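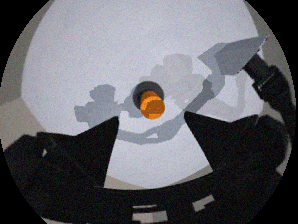
Zerrin Ateş would not let a machine near her bench until it can pick up a dropped cap and put it back on the right bottle, and she thinks most of the talk about home robots skips that part. It is a fair place to start. The question we get most often at Kilwood is whether a one-arm machine with a two-finger gripper can take over small jobs in a kitchen or a shop. For most of them the answer is no. For a few it is yes, with preparation, and the preparation is what these tips cover.

The notes apply to a bench-mounted arm with a parallel or angled two-finger gripper and a camera near the wrist. If you have a suction tool, skip to the section on surfaces.

Small round parts

Cylinders are the usual trouble. Caps, corks, short dowels, spice jars and film cans roll when one finger touches before the other. The arm closes on the spot where the part used to be. Three things help:

Approach slowly for the last inch. Full speed to that point is fine.
Center the part between the fingers before closing. If the fingers stop short, back up and line up again. Do not try to drag the part in with one tip.
Grip across the diameter. Gripping a short cylinder end to end works only if the fingers open wide enough and the ends are flat.

A part lying on its side should be placed against a low stop if you have one. A strip of wood along the back of the bench is enough. At the Paiva shop they use a length of quarter-round, glued down, and it has outlasted two benches.

Contrast and color

Use strong colors for anything the arm has to find. Orange, lime and bright blue do well on a white or light gray top. Clear plastic and polished steel do badly on any top. If you cannot change the part, put it in a colored tray and teach the tray instead. A wrap of electrical tape around a clear bottle is ugly but works.

Keep black parts off dark mats. This sounds obvious, and it is still the first thing to check when the arm hovers and does not commit.

Shadows

Shadows cost more failed grips than dust, glare or worn pads. The arm throws its own shadow on the bench, and the shadow moves when the arm moves. With two lamps there are two sets, usually of different darkness, and they overlap right where you are working.

Put the main light high and to one side and leave it there.
Use a diffuser. Baking parchment is not a diffuser; it yellows and curls near a warm lamp. Buy a proper sheet.
Turn off the under-cabinet strip while the arm runs.
Pull the shade if the window is behind the arm. Late afternoon is the worst time in our shop, and from 3 p.m. on we run with the shade down.

If the software treats a shadow as an object, lower the sensitivity one step and test again before you touch anything else. Changing the light and the setting together tells you nothing.

Simulated practice

Several of the kits now come with a simulated bench, and owners ask if it is worth the evening it takes to set up. It is, for reach and for collisions. You will learn which corners the arm cannot get to and where the wrist hits the wall cabinet. It is a poor guide to friction. A part that sits still in simulation may skate across a real countertop with a film of cooking oil on it.

Set the simulated bench to the real height, measured to the top of the work surface and not to the underside. Inês Seixas spent a week chasing a grip that closed above every part and found she had entered the height of the cabinet box without the countertop.

Run the same pick 15 times in simulation with the part moved a little each time. If it misses more than once, do not move to the real arm yet.

Surfaces

Matte beats gloss. Laminate with a fine speckle is good to work on and hides scratches. Oiled butcher block is acceptable if it is dry to the touch. Glass is not acceptable.

Clean with a damp cloth and mild dish soap, then wipe again with plain water. Soap residue makes light parts slide. Do not use furniture polish anywhere in reach of the arm, and keep it off the finger pads above all. Once silicone polish is on a pad, replace the pad.

For suction tools, wipe the cup as well as the surface. A cup that leaves a ring is dirty or split.

Finger pads

Check them before every long run. Look for shine, cuts and flour. Flour packs into the tread and the pad then behaves as if it were waxed. A dry toothbrush clears it.

Our Grutton pads were changed at 2,000 closes. They could have gone longer on plastic parts. On sandpaper discs they would have been finished well before that. Ermelinda Veloso keeps the count in pencil on the side of the cabinet, which is as good as any other method as long as everyone who uses the arm does it.

Narrow fingertips reach into tight places and slip off round ones. Wide tips do the opposite. If your kit has both, fit the wide pair for jars and bottles and leave them on.

Chores, as things stand

Sorting screws by length: works in a flat tray, one layer, no overlap. Does not work from a heap.

Putting lids on jars: placing the lid works. Threading it on fails often enough that somebody has to check each jar. Cross-threaded lids look fine from above.

Wiping a bench: works on open areas. The arm goes around obstacles and leaves a border of crumbs at each one. Clear the bench first, by which point you could have wiped it.

Loading a dishwasher: no. Plates of one size into one rack, yes, slowly. A normal sink of mixed dishes, no.

Folding towels: possible with two arms and a good deal of patience. With one arm, no.

Picking up dropped parts: only inside its reach and only from the bench. Anything that goes on the floor is yours.

Handing tools to a person: we do not recommend it. Have the arm put the tool down in a marked spot and pick it up from there after the arm has withdrawn.

Peeling, cutting, anything hot: no.

Logging

Write down failures. Successes need only a tally. For each failure note the part, the light, and whether the fingers closed short, long or to one side. Over one winter, ending in March, we logged 321 failed picks, and almost 15 percent of those were cleared up by moving a single lamp. The next largest group was parts set down outside the taught area by whoever filled the tray.

Nuno Gouveia adds a column for what was cooked that day. We have not found a use for it.

Safety and storage

Park the arm folded, over the bench, with the fingers open. Fingers left closed under load take a set in the pads.
Switch off at the wall before cleaning near the joints. Pausing the program is not enough.
Keep cords, apron strings and dish towels away from the elbow joint.
Mark the reach on the bench with tape and keep cups outside it.
Do not run it while you are out of the house.

From the mailbox

Eero Partanen asks whether the Nirach arm can be left to refill spice jars overnight. It can hold the jar. It cannot tell a full jar from a bridged one, where the spice has stuck in the neck and the rest is air, and it will keep pouring. Use a funnel with a wide throat, fill by weight with the jar on a scale, and stay in the room. Paprika is the worst for bridging, then ground ginger. Whole seeds give no trouble.

Another reader wants to know if tape on the fingertips is a reasonable stand-in for new pads. For a day, yes. Cloth tape, sticky side fully covered, ends on the outside of the finger. Retest the closing width afterward, as the tape adds thickness on both sides.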